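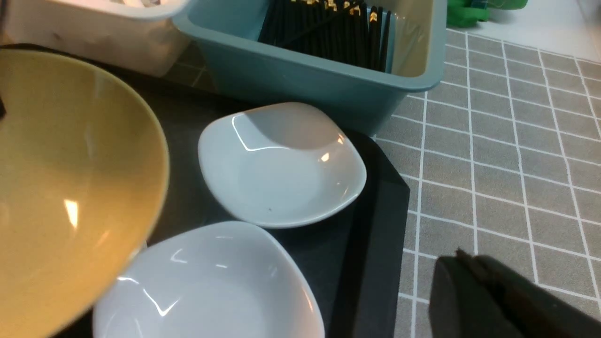

芥末黄的大碗和白色小碟

首页 关于我 旧文 厨房 身体 留言

心跳乱了的那个冬天

一月里的一个早上，六点多一点，我站在厨房里等水开，忽然觉得胸口像揣了一只小鸟。不疼，也不闷，就是扑腾，扑腾两下停一停，又扑腾一长串。我当时的第一个念头是昨晚那杯浓茶喝得太晚了，第二个念头是我先生的羊毛衫还泡在盆里没捞出来。你看，人到了这种时候，脑子里装的都是什么！

我在Drustport住了很多年，身体一向算结实，爬坡买菜从来不喘，连感冒都很少请假。所以我坐下来，喝了半杯温水，等它自己过去。等了一会儿好像真的好些了，我就去捞羊毛衫，拧到一半眼前发花，扶着洗衣池站了好久。我先生从楼上下来，看了我一眼，问我脸怎么是灰的。

家里有个血压计，是婆婆留下来的，平时塞在抽屉最里面，跟过期的电池和没人要的钥匙混在一起。他翻出来给我绑上，血压倒不算离谱，心率那一栏显示142。我说机器坏了吧，他就给自己也量了一次，70，稳稳当当的。我还是不服气，又量，数字跳来跳去，旁边还多了一个小小的心形符号在闪，说明书早丢了，我们两个凑在一起研究那颗心，研究了好半天（后来护士告诉我，我那一型的机器上，它表示测到心律不齐）。

说来惭愧，我那时候还想拖到下午再说。上午约了人来看屋顶，那位师傅很难约的。是我先生发了脾气，他一年发不了一次脾气，钥匙一拿就把车开到门口来了。

去Musberg的医院路不算远，急诊的人问了几句，手指上夹了东西，很快就把我推进去做心电图。我原来以为心电图是很吓人的检查，结果就是躺着，贴一身凉冰冰的贴片，让你别说话。我是话多的人，这一条对我最难。

做完没多久，值班医生过来了，叫Stelios Liapis，很高，头发乱蓬蓬的，讲话却慢得不得了。他把那张长长的纸摊在我腿上，指给我看，哪里本来应该有一个小小的鼓包，哪里没有，哪里的间隔长，哪里的间隔短。他说这叫心房颤动，简称房颤，心脏上面两个房间不好好收缩了，在那里乱抖，下面两个房间只好跟着瞎忙。我问他是不是心梗，他说眼下的检查不像，可也不能不当回事，血在心房里流得不顺畅，容易形成血块，血块要是跑到脑子里去就麻烦了。

我听到“脑子”两个字才真的害怕起来。我父亲就是中风走的，那时候家里谁也没听过房颤这个词，他只是常常说心里“慌”，我妈就给他煮桂圆红枣汤。我躺在那里，一直想着那碗汤。

后来抽血，打点滴，照了心脏超声。给我做超声的姑娘手很轻，一边做一边跟我聊她正在学烤面包，酸面种养死了好几回，我倒给她讲了半天怎么救。心率是慢慢降下来的，我盯着屏幕，它下去一点又上来一点，跟我闹着玩似的。我在急诊一共待了11个小时，走的时候天都黑透了，护士塞给我一个纸袋，里面是药和一张写满字的单子。

甲状腺也查了，我才知道甲状腺太勤快了也会惹出这种事来。我的甲状腺没问题。还问我喝不喝酒，打不打鼾。酒我不怎么喝，打鼾这一条我矢口否认，我先生在旁边咳嗽了一声。

头两个星期很不好过。我倒不是有多难受，就是疑神疑鬼。夜里一翻身就去摸手腕，摸到了又怕数错，数错了又重来，越数越快。白天走到哪儿都带着那台血压计，有一次去朋友家吃饭也带去了，放在人家桌上，现在想想真是失礼。抗凝药要按时吃，我一开始老忘记自己吃过没有，站在水槽前面回忆，想得一头汗。后来在Stefanou药店买了一个分格的药盒，早一格晚一格，格子空了就是吃过了，这才安心。药店的人还嘱咐我，别的药不要随便往里加，止痛片和那些草药茶都先问一声。我柜子里恰好有一大包亲戚寄来的丹参，问了，收起来了。

这里要谢谢Manolis Tzanetos。他从前跟我先生同事，现在搬到Flivov去了，听说以后特地打电话来，一讲讲了一个多小时。他得房颤比我早得多，做过2次消融，讲起来像讲换轮胎一样平常。他劝我记一个本子，什么时候发作，多长时间，之前吃了什么，睡得怎么样，别的都不用写。我照做了，当然我管不住自己，本子里后来也写了天气，写了菜价，还写了隔壁那只猫。

复诊的时候我把本子带去，Liapis医生居然一页一页翻了，翻到猫的那页笑了一下。从本子上看得出来，我发作的日子前一晚多半睡得很差，有几回是晚饭吃得又晚又饱。他说每个人的情况不一样，这些可以先改着看，药也调了一种。消融手术我们谈了，我还没拿定主意，他也不催我，说先看看接下来几个月怎么样。

现在呢，茶改成上午喝，淡淡的一杯。晚饭提前了，碗也换小了（我先生抱怨说像在喂鸟，然后半夜自己下楼找饼干）。走路还是照样走，只是爬港口后面那段坡的时候我会在中间停一停，装作看船。小鸟偶尔还会来扑腾几下，通常一会儿就走了，来的时候我坐下，记本子，不再一遍一遍地数。

写这么长，主要是上回在文章末尾提了一句进医院，好几位读者来信问，我一封一封回得很慢，索性都写在这里。我不是医生，讲的只是我自己这一份，药名和剂量我就不写了，免得有人照着吃。要是你也觉得心里扑腾，或者家里老人总说“慌”，请去做个心电图，躺一会儿的事。要是还胸口疼、喘不上气、嘴歪或者手脚没力气，就赶紧叫急救，别像我这样还惦记着羊毛衫。

那件羊毛衫在盆里泡了一整天，缩得只有外孙女能穿了。屋顶师傅后来又约上了，下一篇写屋顶。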